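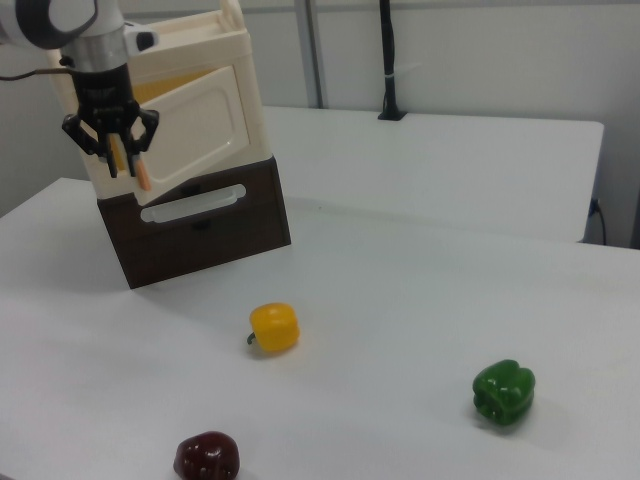
Selling abroad: what I learned from our first 40 pallets

A lot of you wrote back after the April issue asking how the export side is going, so I'm giving it the whole slot this month. Short version: slower than I wanted, more paperwork than I thought possible, and I'd still do it again tomorrow!

For anyone new, we make storage jars and lids, and until last year every single one of them was sold within a day's drive of our loading dock. Then a buyer from Dravavitz found us at a trade show (I was eating a sandwich at the time, very professional) and asked if we shipped overseas. I said sure. We did not ship overseas. I spent the next week reading everything I could find on customs codes, and most of that week being confused by it.

The codes are where I'd tell you to start. Ours looked simple enough -- a jar is a jar -- but a jar with a lid made of a different material can land under another heading, and the duty changed by enough to wipe out our margin on the small sizes. We'd already quoted the price by then. I ate the difference on the first order and fixed the price sheet before the second, and I still get a little queasy when I look at that invoice.

Then there's freight. We used Papadakis for the first shipment and they were patient with me, which I needed. The quote was fair. What I hadn't planned on was the storage charge at the port when our certificate of origin came back with the wrong company address on it (my typo, our old unit number). Four days of storage on a shipment that small hurts. Now two of us read every form out loud before it goes out, and yes, we feel silly doing it.

Getting paid was the part that kept me up at night. The buyer wanted 70 days. Our bank wanted a letter of credit. I wanted to go lie down. We settled on a deposit up front and the rest when the papers were handed over, and it's worked fine with everyone except one store in Fandolska that likes to round down. 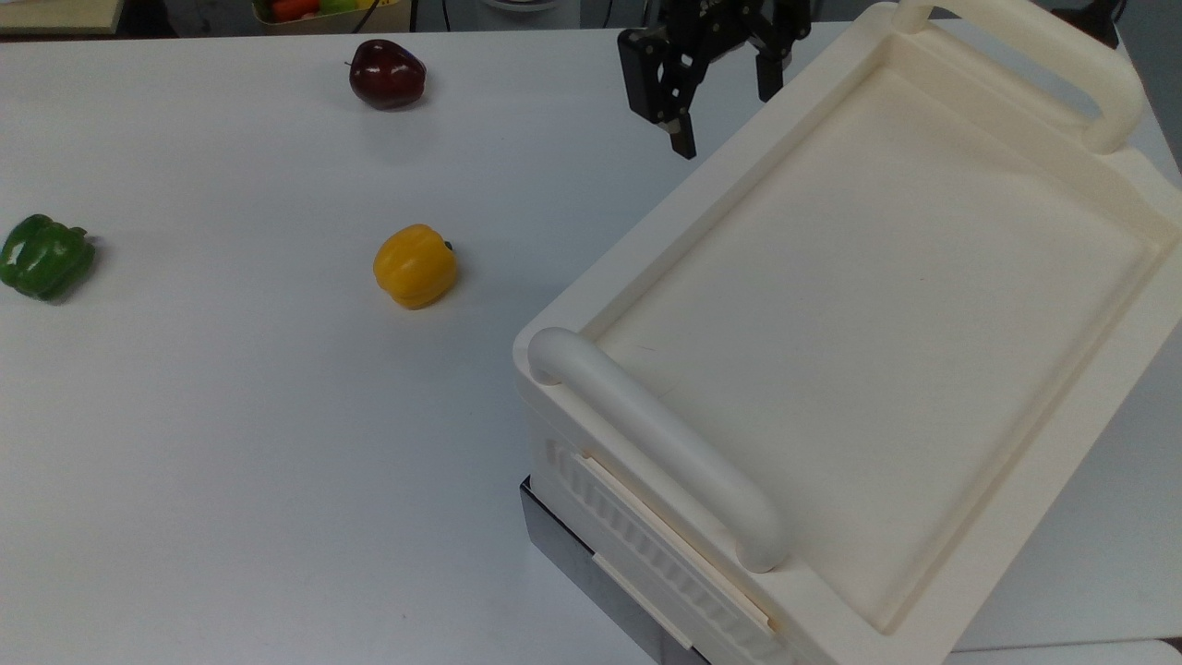 Photo: Tratimcombe Export Circle

If you're thinking of trying this yourself, go sit in on one of the Tratimcombe evenings. It's a bunch of small producers, from food people to a couple who make dog leads, and they'll tell you which forms they got wrong and what it cost them. I came home from my first one with six pages of notes and a much better freight quote. There are now 177 firms on the mailing list, and the questions that go around on it are worth the sign-up all by themselves.

As for us, the next order is bigger and it's going by sea again. I looked at air for the samples and nearly fell off my chair. I'm also getting the labels redone in two languages, after finding out that the stickers we'd been adding by hand come off in a humid container -- the buyer sent me a very polite email about that one.

Still on my list: currency. We've been invoicing in dollars and hoping. If you've locked in a rate through your bank and can explain it in plain words, hit reply, please. I'll put the best answers in the next issue, with your name or without it, whichever you like.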